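Anyone bought the Plokari soft finger pads? Worth it?
Small arms and grippers – Buying advice
11 replies

tinshed_rob
Looking at the Plokari finger set for our gripper. The orange ones. Stock pads are hard and slide on anything curved, we've squashed more tubs than I'd like. Lomar have them in but the price is a bit steep for two bits of rubber. Anyone actualy using them day to day? Mostly plastic packaging here, bottles, pots, light stuff.

marrowfat
Had a set since June last year. Fine. They pick up dust and you have to wipe them, otherwise no complaints. Fitting is fiddly, do one side at a time.

kettle_dropped
Don't bother. Cut some silicone sheet, glue it on, done. Cost me next to nothing and if it tears you do another. Lomar charge whatever they like because people don't want to get the scissors out.

marrowfat
Glue goes off after a while though. And you never get both sides the same thickness. Ask me how I know.

tinshed_rob
Tried sheet already, it peeled. Might have been the wrong glue, might have been me.

benchwarmer5
We run them, orange fingers, wrist camera, second camera on the side. Few from our bench, then what I think of them. 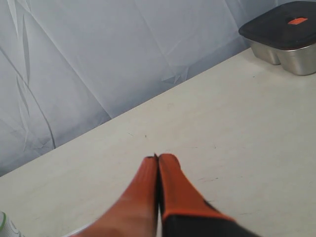
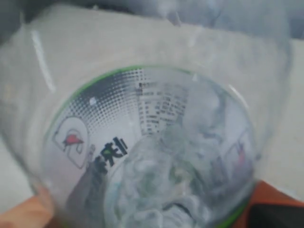
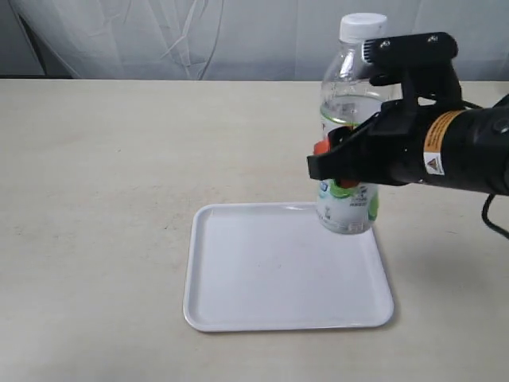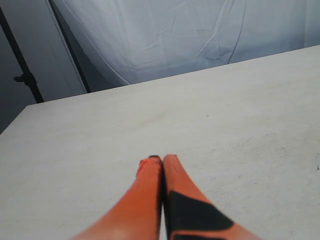

Right, so the pads. My main worry was drinks bottles, thin walls, they give as soon as you pinch them and then you're chasing the force setting all afternoon. With these I could leave the setting lower and stop fussing. In the side view it's got a part-filled one upright over the white tray, pads on the lower part of the bottle, and that's the sort of grip I'd want for put-downs because the cap end stays clear. Close up the wrist camera is less use – clear plastic right up against it goes to milky curves and you get the back of the label in mirror writing. So if you're buying the Plokari bundle with the camera bracket, have a think. I'd get the pads alone and put the money towards a decent side view. Bracket isn't bad, just sits too near for see-through stuff.

tinshed_rob
Very useful, ta. Is the bracket the same one Nasau sell seperately?

benchwarmer5
Looks the same to me but couldn't swear to it. Screw holes matched on ours.

kettle_dropped
One bottle over one tray doesn't tell you much. What's it like after a few months? That's where the money goes. Anything grips when it's new.

benchwarmer5
Fair. Ours have gone shiny at the tips, I've swapped them 2 times. Would say they want changing before they look like they want changing. Spares come in packs of 3, so you always end up with an odd one, which is daft for a two finger gripper.

marrowfat
The packs of 3 thing drives me mad. Wrote to Plokari about it, got a very polite nothing.

oatcake
Coming at this from the other side, I had the Dunleavy ones first. Stiffer, better on boxes, hopeless on round things unless you get it dead centre. If you're doing a mix I'd still say Dunleavy. If it's all bottles and pots then Plokari, yes.

kettle_dropped
Dunleavy are worse value than Plokari, and that's saying something.

oatcake
They last longer. Been on the same pair for ages. You pay once.

kettle_dropped
You pay once, quite a lot.

tinshed_rob
OK so for round plastic it's Plokari, pads only, skip the bracket. What about closing them empty? Our gripper does a full close at the start to find its zero and I don't want to flatten the tips every morning.

benchwarmer5
Go slow on that one. There's a speed setting for the homing close, drop it right down. Mine meet at the tips and leave a thin gap lower down when shut, you can see it in the first one I put up. Doesn't bother me, I pick near the tips anyway. If you need grip all the way along the finger then ask Lomar before you order, they did answer the phone when I tried.

marrowfat
Mine shut a bit skew on the left after fitting. Loosened it, shut the gripper by hand, tightened it while shut. Fine after that.

tinshed_rob
Good tip. Ordering one set and a pack of spares. Lomar say dispatch 5th June, will post back when they're on.

kettle_dropped
Go on then. I'll be here with my scissors.

oatcake
If anyone wants a part used pair of Dunleavys for boxes, message me. Postage only.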